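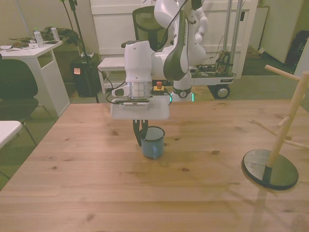
Is it worth going to a village lantern and meditation festival if you have never meditated in your life?

Go, and go early, because the quiet hour before the stalls open is the best part of it and you need no experience at all to join in.

I went to the Undness Spring Gathering in May after three years of meaning to. It is held on the sloping green above the harbour, with the overflow in the old drill hall, and it mixes things you don't often find side by side: silent sitting, slow movement classes, folk singing, a lantern walk at dusk and a very long queue for potato cakes. I loved nearly all of it.

Getting there

The train takes you as far as Wunalon, and from there a shuttle bus runs along the coast road. The ride was 20 minutes and most of us stood, but the view over the bay made up for it (sit on the left if you do get a seat!). There is a car park in the field behind the school. It had rained in the night and two or three cars were already being pushed out of the mud when I walked past, so the bus gets my vote.

The early sitting

This starts at half past six in the morning, before the gates are properly open. You bring a blanket or borrow a mat from the pile, find a spot on the grass and somebody rings a hand bell. There were 60 mats laid out and every one was taken, with more people on coats and folded jumpers at the back. The guidance was short and plain – breathe normally, listen to whatever is there to be heard, don't worry about your legs. What was there to be heard was mostly gulls and a boat engine that wouldn't start. I fidgeted for the first ten minutes and then stopped noticing that I was fidgeting. When the bell went again I'd have happily stayed put.

The stalls

By nine the green had filled up. I counted 19 stalls on the programme map, though a couple had swapped places and one had moved indoors out of the wind. The ones I spent the most time at:

The Solari table, a small group who practise a standing exercise in five slow movements. They teach it right there on the grass, over and over, to whoever wanders up. I joined a round with a family in wellingtons and a man holding two dogs. The third movement, where your arms are held in a ring in front of your chest, is much harder than it looks. My shoulders knew all about it the next day. They hand out a leaflet with drawings of all five, and I have been doing the first two in the kitchen since.

The paper tent, where you make your lantern for the evening. Children get the low benches and grown-ups kneel. You bend willow into a frame, bind it with tape and paste tissue over the top. Mine was meant to be a fish. It came out as something closer to a parsnip, and I was very fond of it.

The MacLeod bakery van, source of the potato cakes. Have the one with leeks.

There was also a book swap, a stall on the history of the town's chapels, and a quiet corner with chairs and blankets for anyone who'd had enough of the crowd. I used that more than once. It was a kind thing to have laid on and I wish more festivals did it.

In the drill hall

The afternoon talks were a bit of a mixed bag. The first, on keeping up a daily practice when you work shifts, was excellent – practical, funny, and full of questions from people who clearly did work shifts. The second overran badly and the microphone kept cutting out, so from the back I caught perhaps one sentence in three. The singing afterwards put everyone in a good mood again. It was all call and response, nothing to learn beforehand, and the hall has a wooden ceiling that makes even a timid choir sound enormous.

The lantern walk

We gathered at the top of the green just before nine in the evening. No speeches, only the same hand bell from the morning, and then the whole line set off down Chapel Steps towards the harbour. People who live along the route had put jam jars with candles in their windows. The walk is done in silence, or it's supposed to be, and apart from the smallest children it pretty much was. My parsnip lost its tail by the slipway but stayed lit to the end.

If you're thinking of going

Entry is free and there's a bucket by the gate. The lantern tent asks for a few pounds towards materials. Bring layers, something dry to sit on and cash for the food, as the card reader gave up before lunch. The last bus back to Wunalon leaves soon after the walk finishes, and it fills quickly, so don't linger at the harbour as long as I did. I got the final seat, with the fish on my lap.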